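Give the old wells to the people who want to heat their houses with them

I have been excited about abandoned oil wells for most of my adult life, which makes me hard to sit next to at dinner. But this past January the town of Drekamham voted to let a small outfit called Zudent run pipe down one of its dead wells and pull up hot water instead of crude, and I think every producing county in the country should be watching!

The idea is simple enough to explain on a napkin. Drilling is the expensive part of geothermal heat. An old oil well is a hole that someone else already paid for, and plenty of them go deep enough to reach rock that is warm all year. Zudent's plan is to serve 500 homes and the high school from 4 wells, and the drilling crews who know that field best (many of them out of work now) are the same people who can do the job.

Yes, there are problems. Old casing corrodes. Records from the early days of the field are a mess, and Wendell Escobedo, who spent his career logging wells there, told me he has opened files with one sheet of paper in them, and that sheet was a lunch order. Some wells will never be safe to reuse and should be plugged with good cement and left alone. I'm all for that. Plug those first, even.

What I can't get behind is the state's habit of treating every idle well the same way. As the rules stand, a company that wants the heat has to take on the full liability for whatever the last three owners did down there. Who would sign that? Split it. Let the old operator's bond cover the old damage, and let the new one answer for what happens from the day the heat starts flowing.

We use cookies to improve your experience on this site. By continuing to browse, you agree to our cookie policy. Accept | Manage settings

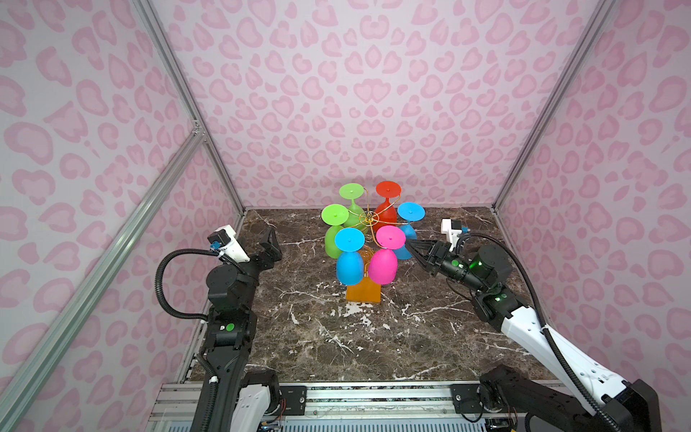

Rochelle Greenberg

I'd also like to see the permit itself get shorter. The Drekamham application ran to 900 pages, and a good share of it dealt with crude storage tanks that the project won't have. A county engineer could write a decent geothermal form in a month, and I know a few who would love to be asked.

Then get the pipe crews back out there before they all move away. They're good at this, the rock is warm, and the holes are already in the ground.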